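The florist's counter at Dirnora used to have one rule, which was that you did not talk to Margus Org before the Friday orders were out. Margus still works there. The rule has gone soft, and I blame the robots.

I do the books and the phones, so I'm no judge of flowers. But I sit close enough to hear the arms whir, and I've watched the job change since March. The shop makes 348 dried arrangements in a good week, most of them for the Pelletier hotels, and a hotel wants every lobby to look like every other lobby. Margus has opinions about this. He used to share them with the raffia.
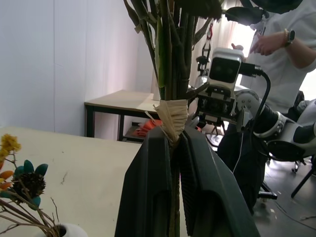

Who decides what the arms do all day? Margus does, with a laminated sheet and a red pen, and the office finds out afterward.

I did not see that coming. When the owner came back from the trade fair in Ituldale with a brochure and a shine in her eyes, we all assumed Margus would be out by summer. Instead he got a new title (Cell Lead, which he refuses to say out loud) and a raise of 60 cents an hour, which he says out loud a lot.

What he lost is harder to put on a pay stub. He used to have his hands in the stems from open to close. Now he spends half the morning working out why a grip that was fine yesterday is crushing the roses today. Dried petals don't forgive much.

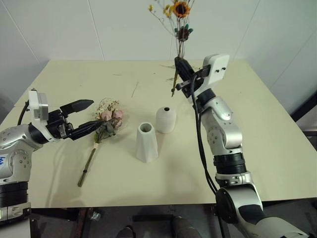 He also talks to people now, having run out of excuses. The two part-timers used to learn by standing near him and getting sighed at. These days he has to explain what he wants, in order, because the Fokero software won't accept a sigh as input – and once he'd explained it to the software he found he could explain it to a nineteen-year-old.

The part-timers kept their hours, for now. I do the payroll, so I look. Margus still makes the wedding pieces himself, with the door shut and the radio up.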